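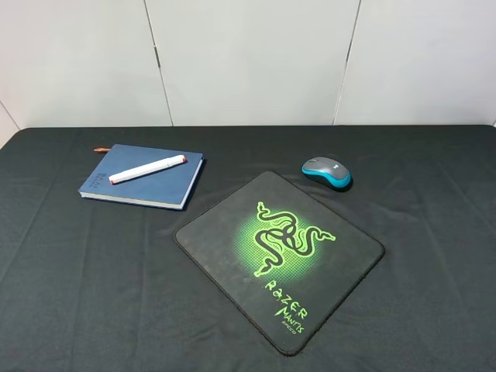 Do you need a cloth on your desk?

I doubted it. The usual claim is that a dark cloth hides scratches, quiets the room and makes a cheap table look good. It does hide scratches. It also shows every crease, and ironing a tablecloth for a desk is not how I plan to spend an evening. Four washes in, mine still has its fold lines.

If you want to try one anyway, buy it long enough to hang over the edges, and pull it from the back before you set anything down. 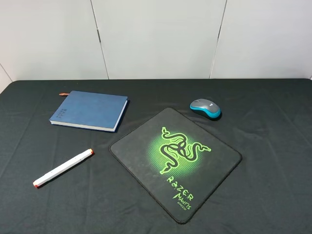

D. Omerović

Next, the things on top. Most desk advice wants you to buy a tray. I tried one from Doltell for three weeks and it filled up with receipts. A notebook, one marker, a mouse and a pad will do for most people, and none of them needs a container.

Keep the marker on the notebook if you like, but it rolls when you grab the book. A pen loop that sticks to the cover is supposed to fix this. The glue on mine let go in April.

As for the mouse pad, I have read that a cloth makes one unnecessary.
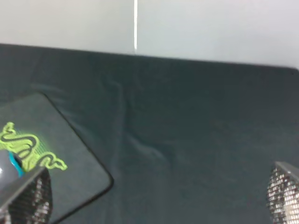
I don't buy it. Wrinkled fabric moves under your hand, and a pad with some weight to it at least stays flat. Smooth the cloth first, put the pad down second, and leave it there. Crumbs still get underneath, so lift it when you wipe the table.

Filed under: Desk, Fabric
4 comments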